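Can a machine clean your bathroom yet? I went to find out

PORBERG – I hate cleaning the bathroom. I'll do the hoovering, I'll do the bins, I'll even do the oven if someone puts the radio on, but the basin and the taps get left until a visitor is on the way. So when the Parusdale home fair asked if I'd like to chair its October talk on household robots, I said yes before I'd even looked at the date (and then had to move a dentist's appointment, but never mind).

The question on the posters was a simple one: can machines do the chores yet? The short answer from both speakers was no, with a few bits of yes mixed in.

Jocelyn Sison went first. She runs Dovon, a small cleaning firm based on Szczepańska with 30 staff on the books, and she's been asked by customers for years when she'll be sending a robot round instead. She told us she'd love to, if only for the backs of her team! Her firm already has a couple of floor machines that trundle along office corridors at night, and she's very happy with them. Bathrooms are another matter. She gave us her own checklist for a basin, and it ran to six steps, starting with taking everything off the side and ending with putting it all back where the customer likes it. A robot vacuum can skip the fiddly corner and still leave you a decent carpet. Skip the fiddly corner of a basin and the customer rings up.

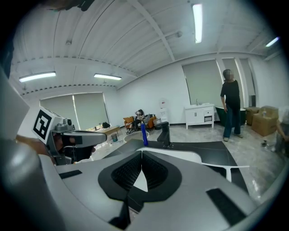

Taps were where the talk really got going. Leszek Sikora, who repairs factory packing machines and has spent his evenings lately reading up on home robots, said people always picture the scrubbing as the hard part, when the hard part is everything standing in the way of it. Take a black counter with a round white basin let into it, a tall black tap and a blue bottle with a white cap standing close by. You or I would shift the bottle without thinking and wipe round the base of the tap with a bit of cloth over one finger. A machine has to find the bottle, pick it up without squashing it or knocking the tap, decide where it can go, and remember to put it back. Then it still has a shiny surface to judge, and Leszek reckons shiny things are a proper nuisance for cameras.

On the shop floor, he said, you get round all that by making every job the same. The packing line he looks after handles 100 boxes an hour, each one the same size and facing the same way, and even so it stops if somebody leaves a roll of tape on the belt. Homes are nothing but rolls of tape left on the belt, if you see what I mean. He did think shops might get useful help first – shelf tidying, moving stock about, wiping down a long plain counter at closing time – as long as the layout stays put from one week to the next.

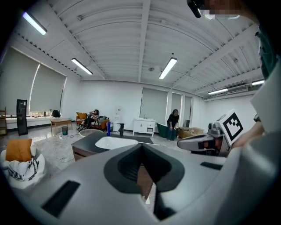
Basin, what looks like a tap and blue bottle, with plenty of floor still to do beyond the counter.

We had time for questions, and I'll admit I used the first one on myself. I asked Leszek how long before I could buy something to do my own basin. He said he'd guess five years for a machine that could manage one particular bathroom slowly, with someone at home to rescue it, and he wouldn't put a date on one that could walk into a strange house and get on with it. Jocelyn pulled a face at the five years and said she'd believe it when she saw the limescale go.

A man near the back wanted to know about cost, and neither of them would be drawn, though Jocelyn pointed out that a good cloth and a bottle of spray still take some beating on price. Another question was about jobs. She said her trouble is finding enough people, and a machine that did the floors while her team did the fiddly stuff would suit her very nicely. Leszek was more careful. He's seen lines where the dull work went to a machine and the people were kept on to look after it, and he's seen lines where they weren't.

I came away a bit disappointed, I suppose, and with a much higher opinion of my own fingers. Jocelyn's six steps are pinned up in my bathroom now and I've done them once (step four is the plughole, which I'd been ignoring completely).

The home fair carries on at Parusdale until the end of October, and Jocelyn is back with a talk on getting stains out of grout.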